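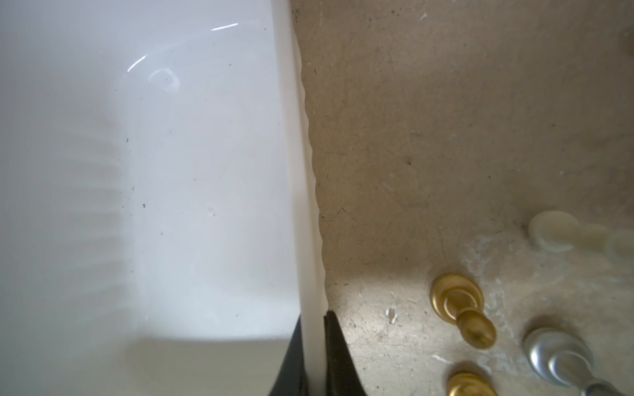

Temitope Bassey 认为，墙纸最难的地方在接缝，花样选错了还可以慢慢习惯，接缝错了每天早上都会看见。她说这句话的时候正在喝茶，眼睛看着我家走廊的墙。我没有问她看见了什么。

我搬到 Clurkdale 的时候，对墙纸没有任何意见。我长大的地方，墙是刷白的，每年春节以前父亲的朋友来帮忙再刷一遍，家具搬到院子里，中午大家坐在箱子上吃面。在我的印象里，墙纸属于电影，属于旅馆和别人的祖母。可是 Clurkdale 的老房子差不多每一间都贴墙纸，有的贴了一层又一层，房间好像因此变小了一点。我租的第一个房间在 Wedulov 街，厨房是橙色的圆圈，卧室是灰绿色的竹叶，浴室的纸已经看不出原来是什么颜色。房东告诉我，可以换，但是不可以撕。

这个要求我想了很久才懂。老房子的墙里面是石灰和麻丝，纸撕下来，墙皮也会跟着下来。住在那条街上的人都知道，所以他们总是往上面加。后来我帮邻居修一个门框，从木头旁边看到墙纸的断面，像一本没有人翻的书。最里面一层是很细的蓝色条纹，邻居说那是她外婆选的，她自己从来没有见过，只听说过。她拿手机拍了照片，发给在外地的姐姐，姐姐回信说记得，小时候发烧，躺在床上数过那些条纹。

Erneck 是本地的一家墙纸厂，厂房在河的北边，从火车上可以看到它的烟囱。最忙的时候，厂里的花样本子一共有 140 种花样，卖给各地的商店。现在还在印的有 9 种。我去参观的那天，机器停着，带我走的师傅说，下午要换颜色，换颜色以前要把滚筒洗干净，洗一次需要很多时间。他让我闻颜料。我以为会很刺鼻，可是味道有点像雨后的水泥地。

师傅给我讲了“对花”的意思。一卷纸上的图案是循环的，从一朵花到下一朵同样的花，中间的距离叫花距。花距小，浪费就少；花距大，每一幅纸都要多裁一段，才能和左边的那一幅接上。大花的墙纸看起来豪华，一部分原因就在这里，它真的比较费纸。以前不富裕的人家喜欢小碎花，我一直以为那是审美，听了他的话，才想到也许先有价钱，后有审美。

颜色的情况也差不多。深色底的纸，过去多贴在餐厅和书房，油烟和灰尘不容易看出来。浅色底的纸贴在卧室和朝北的房间。棕色这个颜色很奇怪，它流行过几次，每次过后大家都说以后再也不要了。师傅的仓库里有一种巧克力色的，印白色的大花，他说年轻顾客现在专门来找它。他自己家里刷的是油漆。

我问他为什么。他说，下班以后想看没有图案的东西。

Bassey 的工作台在她家的后屋，窗户对着别人的菜园。她给人贴墙纸，也修补旧的，在这一带很多人有她的电话。她的工具很普通：一把长剪刀，一把宽刷子，一个铅锤，一支铅笔，还有一条她母亲用过的围裙。她不喜欢用激光水平仪，理由是老房子的墙没有一面是直的，激光太诚实，会让主人难过。她用铅锤找一条垂直线，然后站远一点看，如果天花板歪得厉害，她就让第一幅纸也跟着歪一点点，歪到眼睛觉得舒服为止。

这种做法在教科书里是错的。我查过。但是我看过她做的楼梯间，也看过另外一家严格按照垂直线做的楼梯间，后面那一家，人走上去会觉得自己站不稳。

关于胶水，她可以讲一个下午。她年轻时候用面粉胶，自己煮，里面加一点明矾防虫。后来用 Nishad，一种粉，要慢慢倒进冷水，边倒边搅，等一刻钟再搅一次。她说大多数人的问题是不愿意等，胶还有颗粒就刷上去，纸干了以后颗粒变成小包，用手一摸就知道。我记了笔记，回家试了一次，也没有等够时间。我家走廊靠近灯开关的地方，现在有两个小包。

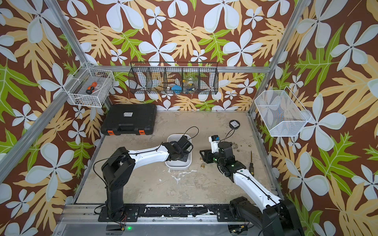

居住 | 墙与纸

墙纸的历史常常被写成有钱人的历史，因为留下来的样品多数来自大房子。普通人家的纸很难留下来，它便宜，薄，贴上去就没有打算拿下来。Clurkdale 的图书馆收了一批这样的碎片，装在纸盒里，可以预约看。我是在 2020年6月5日 写信预约的，那时候图书馆还没有开门，管理员回信说，请等一等，盒子不会走。我一直等到十一月。

盒子里面的东西比我想的小。很多只有手掌那么大，边缘是烧过的，或者是被老鼠咬过的。每一片旁边有一张卡片，写着哪一条街、哪一个房间，有时候还写着是谁送来的。有一张卡片上只有四个字：姐姐的房。那一片是粉色的底，印着小鸟，鸟的眼睛没有印准，落在了脖子上。图书馆的目录里一共登记了 2100 片，大部分没有人申请看过，管理员这样告诉我，语气里没有抱怨。

我看了一个上午，最喜欢的是那些印错的。颜色和线条没有对齐，叶子从自己的轮廓里跑出来，玫瑰有一点像白菜。便宜的纸常常这样，滚筒转得快，工厂也不会为了一点偏差停下来。我把其中几片给 Bassey 描述了，她说她贴过很多这样的纸，客人从来没有退过货。人看墙，看的是整面墙。

但是她也承认，人在床上生病的时候，看的是一朵花。

这一点我问过不少朋友。几乎每个人都能说出小时候某一面墙上的一个细节：一个像狗头的污点，一片比别的叶子都尖的叶子，被自己用指甲抠掉的一个角。说的时候手会抬起来，指着空中的一个位置，好像墙还在那里。我小时候的墙是白的，我也记得。靠近枕头的地方有一条裂缝，形状像一条河，我给它取过名字，现在不好意思写出来。

这几年，可以直接撕下来的墙纸很受欢迎，背面自带胶，不需要水，也不需要等。租房子的人可以一个周末贴好，搬走的时候撕掉，墙还是原来的墙。Bassey 不反对这种东西，她自己的冰箱门上就贴了一块，柠檬的图案。她只提醒我两件事：冬天不要在冷房间里贴，还有，不要相信包装上写的面积，要多买一卷，而且要买同一批号的。不同批号的颜色在商店的灯下看不出区别，在家里的日光下就看得出来。她建议把批号用铅笔写在墙上，写在第一幅纸的下面，以后谁拆开，谁就知道。

我问她在多少面墙上写过字。她说没有算过，不过每次拆旧纸，她都会先找前面的人写的字。有的写尺寸，有的写日期，有的骂天气。Wedulov 街的一家餐厅装修，墙上露出一行铅笔字，意思是这面墙花了三天，中午吃的是鱼，鱼不好。店主本来要把它盖住，后来在那里留了一个窗口，装了玻璃。客人点鱼的时候，服务员有时会指给他们看。

我在 Wedulov 街的房子，去年换了卧室的纸。按照房东的规定，灰绿色的竹叶还在下面。新的是 Erneck 还在印的一种，浅黄色，小叶子，花距很小，浪费很少。Bassey 来看过，站在门口，先看天花板，再看墙角，最后走到窗边，把手掌平放在接缝上。她问我批号写了没有。我说写了，写在门后面，还写了我们午饭吃的是什么。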